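Finish and Glare in Small Rooms

The gloss level of a work surface is usually picked from a sample chip held at arm's length. In a room with one ceiling fixture, the chip says little. Gloss is measured at a fixed angle, most often 60 degrees, while a seated person sees the far half of a tabletop at a much shallower one. At that angle even a satin coating starts to act like a mirror.

Jostis, a coatings shop in Andham, reworked its satin line in March with this in mind. The old topcoat read 57 gloss units. The new one reads 54, a small change on paper, but the matting agent is finer and the haze around each reflection is wider and softer.

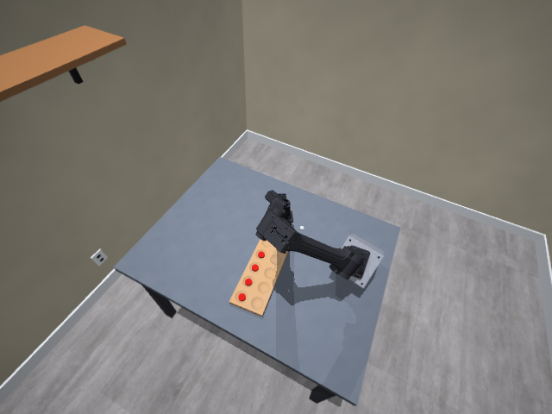
Pale, smooth tabletop with faint reflections, rendered view.

Color matters less than buyers expect. A pale top hides dust and fine scratches, and the reflection of a lamp stands out less against it than against a dark one. The cost is a brighter field below eye level, which some people find tiring over a full shift.

Hoarau, which sells the panels, advises moving the fixture before changing the finish. A shift of 6 inches toward the wall is often enough to send the reflection past the seated eye. Recoating takes longer and needs a full cure before use.

© Hoarau Surfaces Quarterly | Contact | Back to top
6 shares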